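Home > Help > Games and Hobbies > Ask

Tagged: chess, roll-up boards, storage

Roll-up vinyl board won't lie flat at the edges

Asked by Brodie Paewai, 17 September 2014

I have a green and white roll-up board I use on a wood table. After 30 games the outer edge still has a bend in it and the pieces near the border feel unsteady. I keep it rolled in a tube. Pictures below. 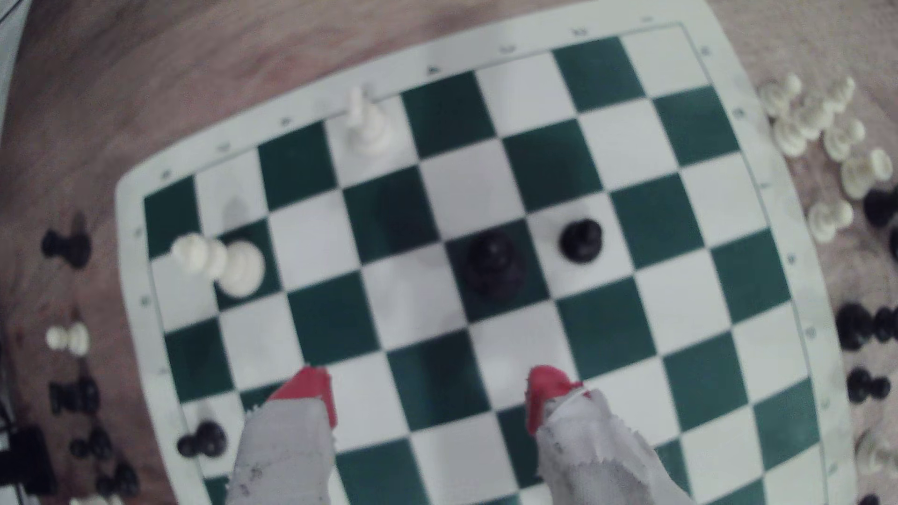
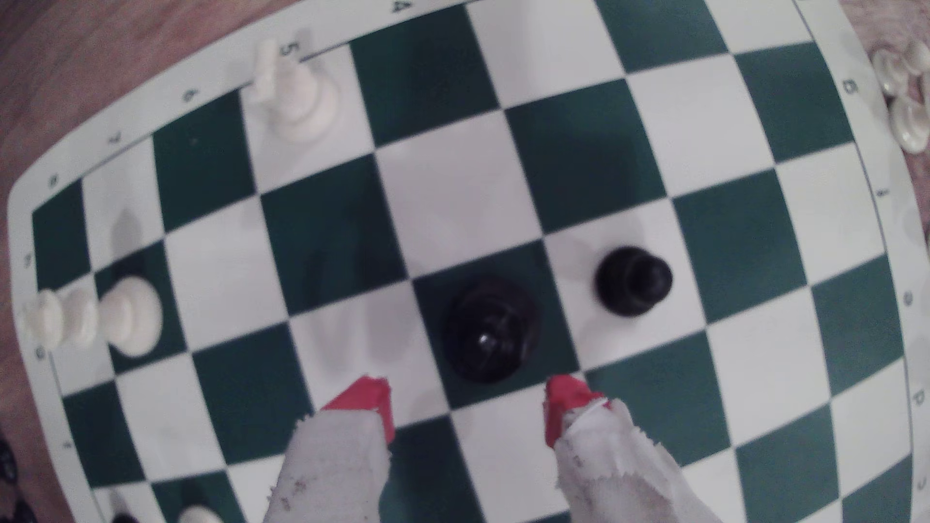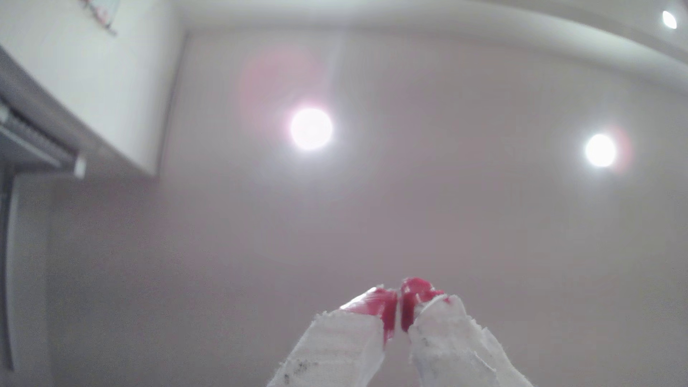
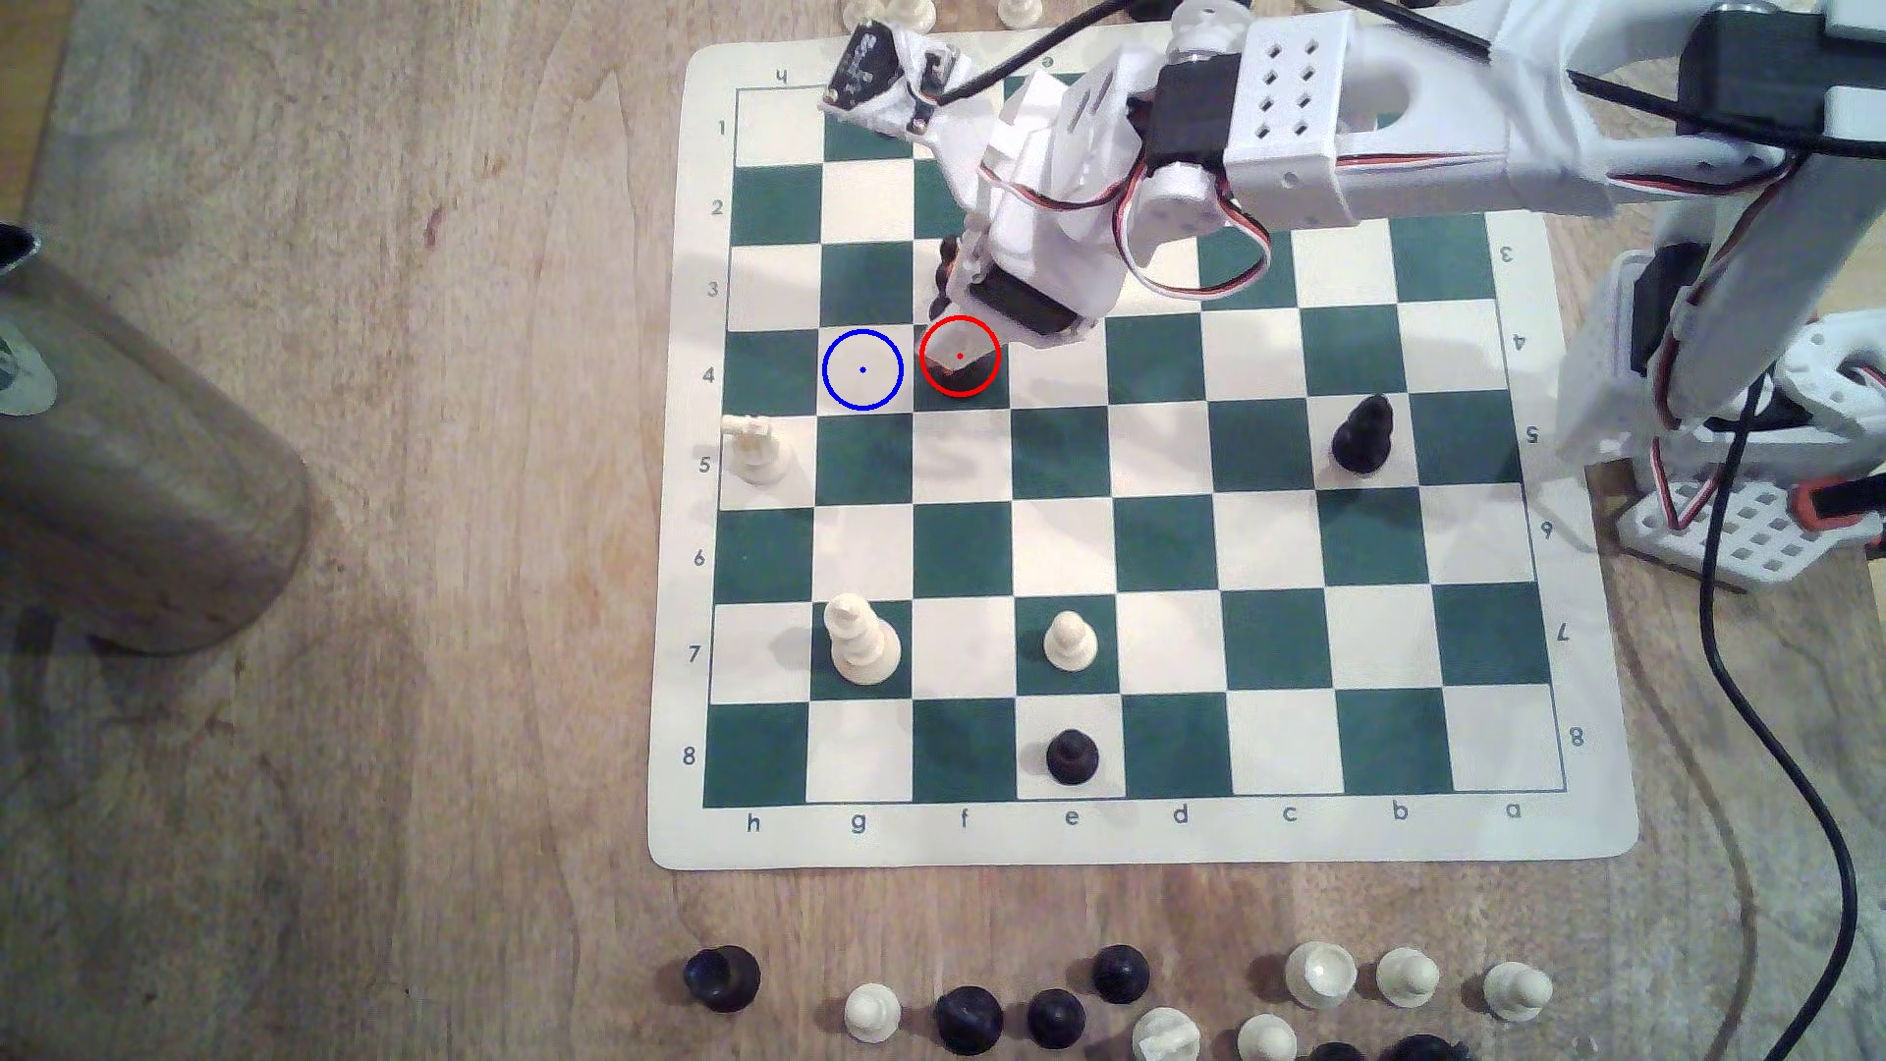 Roll-up board on the table, first, second and last pictures.

Answer from Shona Tipoki
Stop using the tube. Roll it loosely with the printed side out, or store it flat under something heavy. Mine took 2 nights under a stack of books — no bend since. Don't iron it.

Answer from Tobias Alcantara
Get a wooden board.

Answer from Lachlan Kingi
Heavier pieces help too. I have the weighted set from Hovero and they stay put. A warm room softens vinyl, so unroll it a while before you play.

Comments

Brayden Gagnon: Books worked for me.

Brodie Paewai: Under the books now, thanks Shona.

Previous | Next | Ask a question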